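We use cookies to remember your settings. By continuing to read this site you accept our cookie policy.

One basket, one table, and a $60 price tag: does the Wastent method clear anything?

16 Apr 2020

JORNSTEAD - A home-organizing course that asks people to clear their tables into a single basket has signed up 912 households in the Jornstead area, according to Clamamska, the company that sells it. What those households have to show for it is harder to pin down.

The course is called Wastent. It costs $60, runs for two weeks and comes with a printed booklet, a set of short videos and one open-topped basket. The idea is simple enough to fit on a postcard. Every evening you put the basket at the left side of the table, pick up whatever soft things have landed there during the day - hats, scarves, dish towels, the odd sock - and put them in. In the morning you carry the basket through the house and put each thing where it belongs. You are then supposed to bring the basket back without anything in it.

Clamamska says that by the end of the second week the evening clear-up becomes "automatic." The booklet repeats the word on nearly every page. It doesn't say how the company knows.
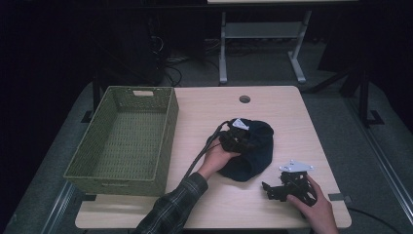
An olive-green woven basket and a dark navy fabric item on a light wooden tabletop.

Asked for the evidence, Clamamska sent over a two-page summary of a customer survey carried out in March. It says 1,089 people answered, and that a "large majority" felt their tables were tidier than before. The summary gives no percentage. It also doesn't explain how a course with 912 households ended up with more answers than households. A follow-up email from the company said that more than one person in a home was allowed to reply, which would account for the number but raises a different problem. Two people sharing one kitchen table aren't two separate results.

The survey was sent out on the last day of the course, when most people would still have been doing the exercises. There was no second survey a month later. Anyone who has ever bought a set of matching storage boxes will know that the first two weeks are the easy part.

There is also the matter of what gets tidied. Wastent deals only with soft items in its first week, on the grounds that cloth is quick to pick up and can't break. Mail, chargers, pens and keys are left until week two, where they get four pages in the booklet against 19 minutes of video on folding. For many homes in Jornstead, where a lot of people are now working from the same table they eat at, paper and cables are most of the mess. A knit hat is rarely what stands between a family and its dinner.

The booklet is oddly strict about how a soft thing should go in. Crumpled items have to be flattened on the table first, folded once and then moved over to the basket. Tossing is "discouraged." The company says this slows people down and makes them think about whether they need the item at all. It may do that. It also turns a job of a few seconds into something a good deal longer, and some customers have plainly had enough of it. One review on the company's own page gave the course two stars and said the writer had gone back to dropping everything on a chair.

Other reviews are kinder. Several people wrote that they liked having a fixed time for the job, and one said it was the first time in years that the children had joined in. Those are fair points, and a regular time of day for clearing up is sensible advice. It is also free advice, and it has been printed in household columns for decades. 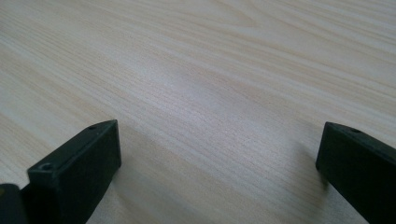
Week two ends with what Clamamska calls the surface check. Customers are told to look closely at the tabletop, wipe along the grain and note any marks that had been hidden under their belongings. The booklet recommends doing this before breakfast, when daylight is said to be best, and it includes a chart where each mark can be logged by size and color. A surface cleaner sold under the name Peng is suggested at this point. Peng is made by Clamamska too, a fact that appears in small type on the back cover and nowhere else.

The company says nobody has to buy the cleaner, and that a damp cloth is fine for most tables. The booklet mentions the damp cloth once.

As for the basket, it is the one part of the package that customers seem to agree on. It is light, it has a handle slot and it can be carried from room to room with one hand. Similar baskets can be had for far less than $60 from most home stores, though with many of those closed to walk-in shoppers at the moment, having one arrive by mail may be worth something to some people.

Refunds are offered within the first week only. That means a customer has to decide before reaching the sections on paper and cables, and before there is any way to tell whether the habit has stuck. Clamamska said it was "looking at" a longer refund period but gave no date.

The company plans a second course for closets and entryways later this year. It said the new course would use a larger basket and would again be followed by a customer survey. It didn't say whether that survey would go out on the last day.

Households already signed up for Wastent can find the refund form inside the front cover of the booklet. The form must be mailed, and the basket has to go back with it.

Contact the newsroom | Corrections | © 2020 Jornstead local news | Back to top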